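How to read a friendly result without fooling yourself

Every summer the same thing happens. A club wins a warm-up match 5-0, somebody posts a clip of the new striker, and by the evening the title race is settled. I have followed Busness through enough of these to be suspicious of all of it, and what follows is the routine I use before I let a preseason score mean anything. It takes one evening and a sheet of paper.

Step 1. Write down who was on the field, and when

Ignore the score for now. Get both lineups and the times of the substitutions. In most friendlies the two teams that finish the game have very little to do with the two that started it, and a 4-1 can be 0-0 between the first elevens and then a half-hour of teenagers losing track of each other.

Split the match at the point where either side has made its third change. Anything after that goes in a separate column. When Busness beat Sasness 3-0 all three goals landed in the second column, and the match report didn't mention it once.

Step 2. Find out what week of training each side was in

Clubs don't start back on the same day. A team with three weeks of work behind it will run over one that came back on Wednesday, and the difference looks exactly like quality if you don't know to look for it. The club site usually gives the return date. If it doesn't, the local paper will.

Be careful with the phrase "heavy legs" too. Managers use it after defeats. I have yet to hear one use it after a win.
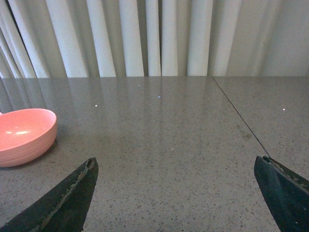
Calum Buchanan thinks this step is a waste of time: fitness evens out by the hour mark, he wrote, and if your center back gets beaten in the air four times he was going to get beaten in the air in September as well. He may have a point about headers. I still wouldn't judge a pressing game played by people who can't yet run for ninety minutes, and I'd want to know whether the center back had trained with the man next to him.

Step 3. Watch the shape, skip the goals

If there is a full recording, watch it with the sound off. Commentary on a club's own channel is paid for by the club and will find something promising in a throw-in.

Pick a single question before you start. Who covers when the left back goes forward? Where does the goalkeeper send the ball when he is pressed? Write down each time it comes up. Highlights are no good for this, as they only contain the moves that worked.

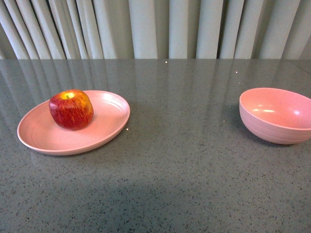
Step 4. Treat the new signing's numbers with care

Last year Torum's new forward had a goal every 145 minutes across the warm-up games, and the figure was repeated everywhere until the leaves came down. Total playing time behind it: 290 minutes, so 2 goals, one of them a penalty. Always ask for the minutes. If an article gives you a rate and no total, assume the total is small.

Do the same with passing. A midfielder who completes 266 passes in preseason has told you he was often free. Against Workneh, who sat back for the whole match and let the center circle look after itself, I could have completed a fair number.

Step 5. Compare with what came before

Look up the club's last few preseasons and the first month of league games that followed each. Put the two side by side. For Busness I could find almost no link: the best summer led to a miserable start, and the summer when they couldn't beat anyone led to a decent one. Your club may be different. I'd be surprised, but check it yourself.

Step 6. Allow yourself one conclusion

At the bottom of the sheet, write one sentence about something you saw happen repeatedly in the first column. "The right side is open when we lose the ball" is fine. "We look hungry" is not, and should be crossed out.

Then put the sheet somewhere you can find it and read it again after up to 3 league matches. Mine from last year says the corners looked much better. We didn't score from one until April.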